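Sorting Blocks at the Osetier Open Day

The doors at Osetier opened at ten on Sunday, and by half past there was a line for the free coffee and a shorter one for the robots. I had asked for an hour with the engineer who runs the block sorting demo, and got most of it. She agreed to talk as long as I left her name out, as the company prefers its press people to do the speaking.

I started with the question I had carried in with me. Who needs a machine to group toy blocks by color?

"No one," she said. "You don't buy it for that. You buy it because your parts show up at odd angles, and you want to see if it copes."

The software is called Skitgate, and the brochure says it "understands" what it is asked to do. I asked if she would use that word. She looked over at the sales table before answering. "I'd say it picks a next move from what the camera gives it. Understands is a word for the brochure."

She said the team had logged 507 runs of the color task before the open day, 400 of which ended with every block in the right group. I worked it out on the back of my parking slip, and it comes to a little under four in five. The brochure doesn't give a figure at all. When I said so, she shrugged. "I asked for it to go in. There wasn't space, I was told."

There was space for a full-page photo of the lobby.

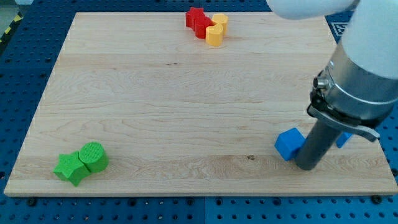
What counts as done

The rule is that blocks of the same color should end up together, whatever their shape. A star and a cylinder can share a group if both are green. Red and yellow may touch each other, she told me, and the run still passes.

That struck me as generous. "It is generous," she said. "We wrote the rule early and we've kept it so the numbers can be compared. If I tightened it now, the score would drop and someone upstairs would ask what broke."

I asked what happens when a run goes badly. Mostly the arm nudges the same block back and forth until the time limit, she said, and a person resets the board. On the worst day of testing they did that 11 times before lunch.

Would it work in a real plant?

Osetier says it has a trial lined up at Kuvholm, a packing site with far messier parts. I asked whether anything learned on a wooden board would carry over. "Some of it. The pushing, probably. The lighting will be a fight." She wouldn't give me a start date, and the sales table gave me two different ones.

The open day drew 285 visitors by the company's count. Most of the ones I spoke to liked the arm and couldn't say what it was for. A man who had come over from Treloar, which sells a rival system, told me his demo uses blocks too.

I'd like to see the Kuvholm numbers, with the rule for a pass printed next to them. The engineer said she would ask if they could be shared.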